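Laltent Hand-Held Grippers for Task Demonstration

Aug 3, 2021 - by Mafalda Nogueira
4 min read

If you have ever tried to teach a robot a household chore by typing in positions one after another, you will know why we started making these. The Laltent pair is a set of two grippers that you simply hold, one in each hand, and use to do the job yourself while your movements are recorded. Pick up the cup, straighten the tablecloth, put the spool back where it goes, and the recording becomes something your robot can learn from. We have been making and mending them in our small workshop for a good while now, and we are still very fond of them.

Each gripper is white, with black curved finger pads and a marker cube on a mount of its own. The cube carries black-and-white printed markers, and the tracking software (we ship with Clillus, though the log format is open and plenty of our customers use their own) reads them to work out where each hand is and how it is turned. The finger opening is logged along with it, so a gentle pinch and a full grasp come out as two different things in the data.

People often ask us whether they need a proper lab. They don't, and we would gently talk you out of building one! A room with ordinary furniture in it gives you far more useful demonstrations than a bare bench, and a round side table with a couple of objects on it will keep a new operator busy for a whole morning. Clear enough floor to stand comfortably in front of the work, lead the thin cables down and away from your feet, and begin with something easy. 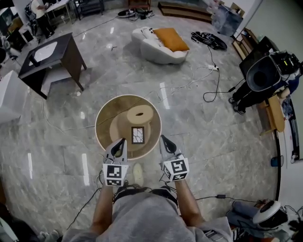 What comes in the case

- Two hand-held grippers, left and right
- Two marker cubes, already fitted
- Cables for both hands
- 4 spare finger pads
- A Clillus license for one workstation
- The printed setup guide, which Rodrigo Falcão rewrote this year and which is much kinder to beginners than the old one

Weight and wear

A single gripper weighs 62 g less than the earlier model, and you do feel it by the end of an afternoon. The pads are rated for 2000 full closes before we suggest changing them - more if you mostly handle soft things. They pull straight off and the new ones push on, no tools needed.

Working with a headset

Some teams would sooner drive the robot itself from across the room. For them we make the Prata link, which takes the same pair of grippers and sends your hand movements to the arms live while you watch through a VR headset. It is sold separately, and the cubes stay on either way. Do try the plain hand-held recording first, though, as it is quicker to learn and most new operators are happy with it inside 5 sessions.

Ordering

Pairs are built to order and leave us in August for anything confirmed this week. Owners of the older Dulance set can send it back for a trade-in, cables and all, and we will take the value off the new one. Write to Mafalda with the name of your robot arm and she will check the fit before you pay for anything.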